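Dumora Player for Android – background audio, floating window, sleep timer
Version 2142, updated March 23, 2025 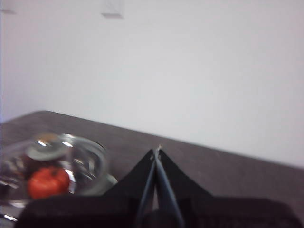
A dark tabletop and a plain white wall.

Dumora is a media player for phones and tablets. Plays your local video files, podcasts feeds, internet radio, and anything on a home server. Sound keeps going when you lock the screen or jump to another app. Made by Uvcombe, two developers, small company.

What it does

Background audio for every file type it can open, video included. Press home, sound continues. Controls sit in the notification shade and on the lock screen: play, pause, skip, back 15 seconds, close.

Floating window. Drag it to any corner, pinch to resize. Double tap sends you back to full screen. Stays on top of most apps, a few banking apps will hide it while they're open and there is no way around that.

Sleep timer. Set in minutes or "end of this track". Fades out over the last 30 seconds unless you turn fade off.

Speed from 0.5x to 3x, pitch stays the same. Saved per folder, so lectures can run fast and music doesn't.

Gapless playback for FLAC, MP3 and Opus. Crossfade for everything else.

Subtitles: SRT, ASS, VTT. Shift the timing with the two arrows at the bottom. Font size now goes bigger than it used to – people asked.

Nekari sync. Remembers where you stopped and picks up on your other device. Optional, off by default. Needs a free Nekari login. Only the file name and the position get sent, never the file.

Free vs. Plus

Free: all playback, background audio, floating window, one saved equalizer preset, up to 62 radio stations in favorites. No ads in either version.

Plus: unlimited presets and favorites, Nekari sync on more than two devices, casting, themes, folder lock with PIN. One-time purchase, no subscription. Buy once per store account, works on all devices on that account. Family sharing is not supported yet.

Bought Haldane, our old music app? You already have Plus. Open Settings, then Account, then Restore. If nothing happens, log out of the store app and back in, then try again. Still nothing, send us the order number.

Requirements

Android 9 or later
600 MB free storage if you want the offline cache, much less without it
2 GB memory
Android TV is supported, the floating window isn't available there
Chromebooks work but we dont test on them often

Permissions

Music and video files – to find your media
Display over other apps – floating window only, skip it if you don't want the window
Notifications – playback controls
Local network access – casting and home servers
No contacts, no location, no microphone

Setup

Install, open, pick your folders. First scan can be slow on a big SD card. Leave the app open until the bar finishes, after that it only looks for changes.

If sound cuts out a few minutes after the screen goes off, it's the phone's battery saver. Go to system Settings, Apps, Dumora, Battery and choose Unrestricted. Names of these menus vary by phone maker. Some phones have a second list called "sleeping apps" or similar, take Dumora off that one too.

New in 2142

Fixed: floating window jumped to the top left after rotating
Fixed: sleep timer ignored when casting
Fixed: crash opening playlists with more than 1394 entries (thanks Kheri Kombo for sending the file that did it)
Fixed: Bluetooth skip button skipping twice on certain headsets
Changed: the equalizer moved from the long-press menu to the player screen
Added: Swahili and German translations, German by Heidrun Bachmann
Removed: the old widget. New one is in the widget list, you have to add it again

Known problems

Album art is blurry on some folded phones. Working on it.
ASS subtitles with a lot of animation will stutter on older devices. Turn off "styled subtitles" for now.
Casting drops if the phone switches from 5 GHz to 2.4 GHz wifi. Reconnect from the cast icon.
Radio stations with a playlist link inside a playlist link don't load. Paste the direct stream address.

Does it play YouTube or other streaming sites?

No. Files, feeds, radio and your own server only. Please stop rating one star for this.

iPhone version?

Planned for June, basic playback first. No floating window in the first release, sync yes.

Refunds

Through the store within its normal window. After that write us and we'll sort it out, usually same week. Include the order number and the phone model.

Support

Use Help, Send report inside the app – it attaches the log and we can acutally see what went wrong. Reports without a log take longer. English or German is fine.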